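Laundry cell at Proltutstead opens its doors — and its maintenance log

Proltutstead, December

Drorkuno's two-armed laundry robot has been at work in the Proltutstead workshop long enough now for the team to have learned how to look after it properly, and this month they are sharing everything they know. The full care guide for the cell, from the Tuesday checks to the swapping of grip pads, is free to read from today.

The cell is called Ninindale. It has a front-loading washing machine, a laundry basket on the floor and a robot with a gripper on each arm. Its job is to move things between basket and drum, and it does that job over and over again, which is wonderful for learning and quite hard on fingertips!

"People ask about the software first, and I always want to show them the pads," said Rowena Tan, who leads the Ninindale project. "A worn pad changes everything. The arm goes to the right place, the fingers close, and the sock stays where it was. We spent our first weeks hunting for a fault in the code when what we needed was a cloth and a fresh pair of pads."

Every session now begins with the wrist camera. Before any laundry is touched, the operator brings the fingers down beside the machine, opens them wide and compares the live view with a saved one. Both tips should show, along with the basket rim and the front corner of the washer. If one finger sits higher than it did in the saved view, the mount is checked and tightened before anything else happens. 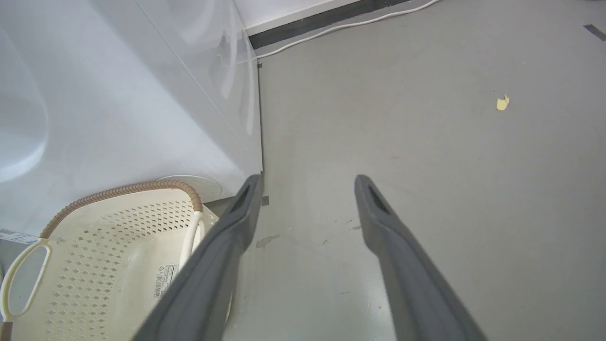
The wrist camera's view of the gripper fingers, with the basket and the front corner of the machine to the left.

Jericho Talavera wrote the pad section of the guide and has changed more of them than anyone else on the team. His advice is to go by feel as well as by the calendar. The guide gives 40 hours of gripping as the usual life of a pad, but fleece and towelling leave fluff in the slots much sooner, and a soft brush at the end of the day makes a real difference. Pads are always changed in pairs, and the old ones go into a dated envelope so that the wear can be compared later on.

Cables get a good many pages as well. The camera on each wrist has its own lead, and each lead carries a tag so that it can be traced back without guesswork. Before the arms are powered up, the operator moves each one by hand through its full reach and watches the slack. A lead that pulls tight at the far side of the basket is let out a little and clipped again. Nerea Manzano, who handles the wiring, says the tags have saved her whole afternoons.

After the cables come the test grips. The team uses soft toys for these as well as clothes, and they are surprisingly good at showing up a problem. A plush toy gives under the fingers, shifts about and has fur that hides its edges from the camera, so a gripper that copes with one is usually ready for a pile of shirts. The routine is seven grips with each arm, taken from different spots in the basket, with the operator noting any slip. Two slips on the same arm and the pads come off for a look.

"I love that part of the morning," said Erlinda Calimlim, who runs the early session. "You get to know how each arm behaves. When the grip is good I can tell before the toy has even left the basket."

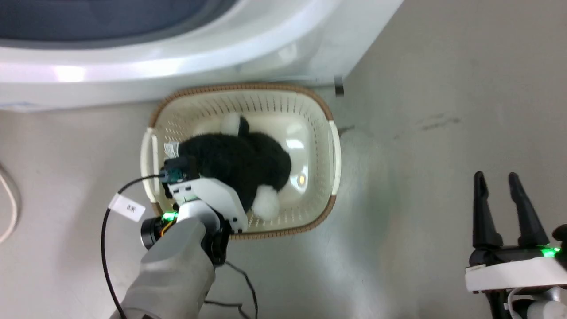
What is in the guide

The guide runs to 138 pages, with plenty of pictures and wide margins for notes. It covers setting the basket position, lining up the wrist cameras, routing and tagging cables, cleaning and changing pads, and what to do when an arm stops halfway through a move. Jhun Gatchalian has added a chapter on faults, taken straight from the workshop log, with over 50 entries and the fix for each one — including a few that took the team far too long to find.

Printed copies are kept at the Soriano reading room, next door to the workshop, and can be borrowed for a week at a time. Corrections are very welcome and will go into the next edition.

Visiting the cell

The workshop is open to visitors on Tuesday mornings, when the weekly checks are done and there is time for questions. Anyone who would like to try a pad change can do so at the bench with Jericho. Please wear closed shoes and ask at the Drorkuno desk on arrival.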